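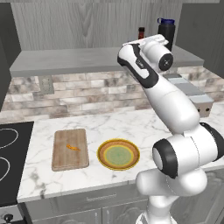
*Cellule cuisine en simulation : bras blanc, planche à découper et assiette vide sur le plan de travail en marbre.*

## Qui sommes-nous

Arnik est un atelier de mise en service et d'entretien de bras robotisés. Nous travaillons pour des laboratoires, des écoles et quelques fabricants d'électroménager. L'équipe compte 16 personnes, réparties entre l'atelier et le bureau d'études, sous la direction technique de Ferhat Bozkurt.

## La cellule Enodel

Enodel est notre cellule de cuisine. Elle existe en deux versions, l'une dans l'atelier, l'autre en simulation. Toute modification passe d'abord par la seconde : position du socle, hauteur de l'étagère, limites des articulations, trajectoires d'approche vers la planche et l'assiette.

La mise en place suit toujours le même ordre. On fixe le socle devant les meubles bas, puis on relève la hauteur du plan de travail et on déclare les zones interdites, dont la plaque de cuisson et l'étagère. Le bras est ensuite envoyé en position haute, pince dégagée. Les premiers essais se font à vitesse réduite, avec un seul aliment sur la planche.

Un programme n'est chargé sur le bras réel qu'après 600 cycles simulés sans contact imprévu. Pour les programmes livrés à un client, le seuil est de 1 000 cycles.

## Entretien

Toutes les 293 heures de fonctionnement, la cellule est arrêtée pour une révision :

- contrôle du serrage du socle et de la bride du poignet ;
- relevé du jeu sur chaque articulation ;
- nettoyage de la pince et vérification de sa course ;
- reprise du zéro, puis comparaison avec le modèle simulé.

Si l'écart dépasse la tolérance inscrite sur la fiche, le bras reste à l'arrêt et l'articulation concernée est démontée. Les pièces d'usure viennent du magasin d'Utbridge. La grande révision a lieu en juillet, pendant la fermeture du bureau d'études.

## Travailler avec nous

Nous reprenons aussi des cellules installées par d'autres, à condition d'avoir accès au journal des pannes. Le contrat d'entretien Tsang comprend deux visites par an et le dépannage à distance. L'atelier se visite sur rendez-vous, à partir de 14 h.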